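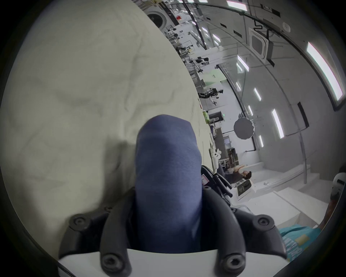
How to read a lone worker device quote before you sign it

Every supplier of personal alarms and body-worn safety devices will tell you their product cuts risk. Maybe it does. I have sat through enough sales demos to know that a red button going off in a meeting room with four bars of signal proves very little about a stairwell in a parking structure. What follows is how I go through a quote now, after signing a couple of bad ones.

You will need the full quote, the service terms (ask, they are rarely attached), and your own incident log for the last two years.

Step 1. Find the real price per device

The number in bold is usually the hardware. Ignore it for now. Add up the hardware, the monthly monitoring fee for the full term, the setup charge and the cost of spare charging docks, then divide by the number of devices. One quote I reviewed for the Kaltden depot advertised $148 a unit. Over three years it came to $1,432. All of that was in the paperwork, spread over five pages.

Step 2. Ask who picks up the alarm

"24/7 monitoring" can mean trained operators in a staffed center. It can also mean a text message to your own shift lead, who is asleep. Get the answer in writing, along with the response time, and check what the clock measures. Some contracts start it when the operator opens the alert, so the minutes it sat in a queue don't count.

Step 3. Test it where your people work 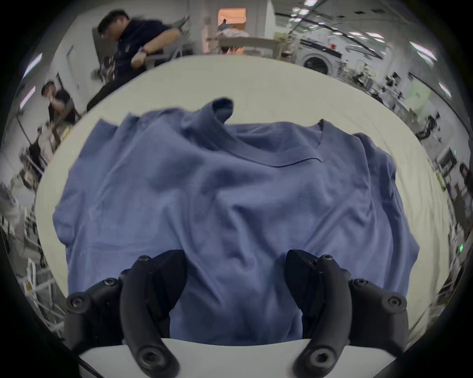 Borrow at least two devices for a full week. If the supplier only offers a day, push back. Take them to the basement, the plant room, the far corner of the yard and any vehicle your staff drive alone. Press the button in each place and write down how long it takes for a human voice to answer. Do it again at 3 a.m.

In July we ran this at the Ternau site with a device from Vorton. Out of 67 test alarms, 48 got through on the first try. The sales rep said that was a good result for an older building. I asked him which of the other 19 he would like to be holding.

Step 4. Be hard on fall detection

Set it off on purpose with a crash mat, and then wear it for a normal shift. If it goes off every time someone sits down in a truck, people will switch it off by the second week, and you will be paying for a feature that exists only on the invoice. Ask if sensitivity can be changed per user and if that costs extra.

Step 5. Read the exit clause

Look for automatic renewal. Look for the notice period, and for who owns the location data and any recordings once you leave. Valter Wallin, who handled purchasing when we dropped the Fraser contract, found we had to give six months' notice in writing to an office that had moved.

Step 6. Compare it with doing something else

Go back to your incident log and mark the ones where an alarm would have changed the outcome. In ours it was fewer than I expected. Several would have been prevented by sending two people, or by fixing a light. Put the cost of those fixes beside the quote before you take either one to your boss.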